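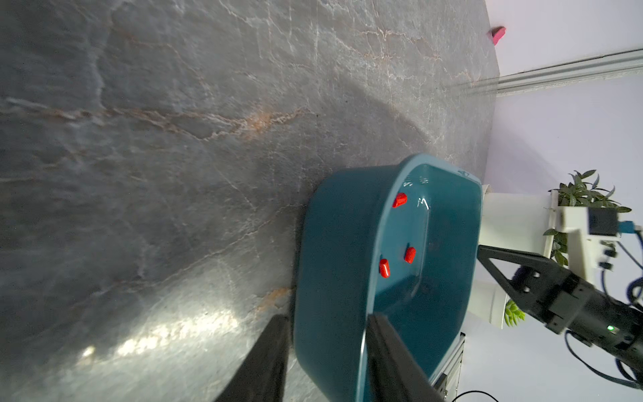
Will the people on the sorting bench at Polik lose their jobs when the arms go live?

The company says all of them keep their jobs and their hours, but the work itself changes, and for some of them it changes a lot.

October 25, 2026

Polik, the contract packer on the Pernico industrial estate, has told bench staff that a pair of robot arms will take over most of the small-parts sorting from November. The move was flagged at a staff meeting last week and confirmed in a short statement to this site.

The system is called Drusus. Two arms working together over the one surface, picking small pieces out of tubs and setting them down again in the right spot. Polik is buying it through Baldursdóttir, the automation supplier, which is also doing the setup and the training.

Sorting by hand is how Polik has always done it. Parts come in mixed, somebody tips them into a tub, somebody else picks them out by colour and shape and checks for chips or scuffs. It's fiddly, it's hard on the wrists, and a fair few of the staff have been on it for years.

Small glossy red pieces in a teal plastic basin look like nothing much to a person. To a gripper they are a pain. They're short, they're rounded at the ends, they pick up the light, and a pair of them lying close together is harder going than one on its own. The curved wall of the basin doesn't help, as a piece leaning on it sits at an angle and the fingers have to come in to match.

That is more or less what bench staff say they have been dealing with during the trial. The arms are good on a single piece in the open. Less good on pieces close together or up against a wall.

"It goes in, it thinks about it, it comes out again," one sorter said. "You want to lean over and do it yourself. You're not allowed to lean over."

Staff spoke to us on the basis that they would not be named. Polik did not offer anyone for interview but answered most questions in writing.

What changes on the floor

Under the plan the bench positions go and are replaced by what Polik calls cell minder roles. A minder loads the tubs, watches the arms, clears anything dropped or jammed, and does the final check on every tray before it leaves. Pay stays on the same grade for now. Staff have asked for it to go up, on the grounds that they are now responsible for a machine as well as the parts. Polik says that will be looked at once the system has settled in. No date on that.

The final check stays with people. The company was firm about it. Drusus can tell one colour from another and can mostly tell one shape from another, but scuffs and hairline cracks are still a job for eyes and a thumbnail.

Breaks are a sore point. On the hand bench people stopped together and the work stopped with them. The arms don't need to stop, so minders will be rostered off in turns. Several staff brought this up before they brought up anything else. The bench is where people talk, they said, and morning tea is where they talk about everything that went wrong at the bench.

Noise was another worry, less of one now. The arms are quieter than the old label machine, we were told, and most people stopped noticing them within a few shifts. The lights are a different story. Glare off a shiny surface can throw the picking off, so the overheads near the cell have been dimmed and a couple of people say they can't see properly to do the checking. Polik says it will put task lamps on the check table.

Sore wrists

Not all of it is grumbling. Sorters who have been splinting their wrists at night are glad to see the end of a full shift of pinching and dropping. One said she had been thinking of leaving over it and now wont be.

"I don't care who picks them up," she said. "I care if I can open a jar when I get home."

Others were flatter about it. Watching is tiring in its own way, one said, and you finish the shift feeling like you haven't done anything. Another said he used to know how good a day was by how far down the tubs he'd got. Now a screen tells him, and the number belongs to the arms.

Training

Baldursdóttir is running the training on site, in work time and paid. It covers safe distances, the stop button, how to clear a drop, and how to guide an arm through a pick that it keeps getting wrong. That last part has been popular — more than the supplier expected, staff say. The experienced sorters turn out to be the best at it. They know which way a piece will roll before it rolls.

There has been some argument over whether that should count as extra work. If a sorter's knack ends up in the machine, staff say, the sorter should get something for it. Polik's answer was that passing on know-how is part of every job in the building. The question is going to the next staff meeting and it dosen't sound like it will be a short one.

Casuals

The promise on jobs covers permanent staff. Casuals are not mentioned in the statement. Asked directly, Polik said casual shifts "will depend on order volumes as they do now". Casuals we spoke to took that as a no, or close to it. Some have already started asking at other sheds on the estate.

Still to be sorted

Who minds the cell on the late shift. Who gets called when it faults overnight, and if they're paid to be on call. Whether hand sorting stays as a backup for rush jobs — staff want it kept, Polik says one bench will stay set up "for the time being".

Drusus is due to go onto live orders in November, starting with the day shift. The late shift follows when minders are trained. Staff with questions about rosters have been told to put them in writing to the shift office before the next meeting.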